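Category: Jobs > Part-time > Warehouse and Sorting

Box sorter and packer, Nodport returns room (2 posts)

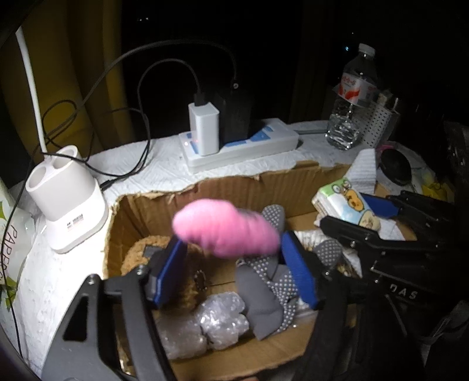 A mixed box at the sorting bench: pink ribbed item, dotted glove, bubble wrap.

We have advertised this job before with the words "fast-paced" and "dynamic" in it. We got plenty of applications and most of the people we took on had gone by August. So this time we'll try saying what the work is.

You open a cardboard box that somebody else has packed, usually badly. You take out what's in it, decide what each thing is, and put it where it belongs. A single box can hold a glove, a bit of cloth, something fuzzy and a small metal part that fell off something else, all sitting in bubble wrap. There may be a packing list. We would not put much faith in it.

Hours are 15 a week, split over mornings. Pay is the site rate and we won't pretend it's generous. There is no bonus scheme. The last one was based on boxes per hour and what it got us was a lot of boxes emptied into the wrong bins.

What we need from you:

- You can tell rubbish from something a customer wants back. Torn flaps and white packing go in recycling. Gloves don't, even single ones.
- You keep chargers with their leads. If you can't match them, label them "unmatched" and leave it at that. Guessing makes it worse.
- You write in a way other people can read. "Misc" is not a description.
- You can stand at a bench for most of a shift.

Experience is welcome but we have our doubts about how much it helps. A forklift ticket is no use here. Nor is a certificate in lean anything. If you've cleared out a relative's house or run the stall at a school jumble sale, put that in, we'd sooner read it.

Stock records are kept in Akuvon. It is slow and it will log you out. We were told the new version would fix this and we are still waiting to see. Training takes 2 mornings, paid, and most of the second one is Akuvon.

Bin 83 is for things we can't identify. Please don't treat it as the easy answer.

To apply, send one page telling us about a messy job you finished, and which mornings you can do. No covering letters about passion for logistics. Hand it in at the Nodport front desk or post it to the returns room, same address.

Applications close 11/6/19. We reply to everyone, though it may take a while.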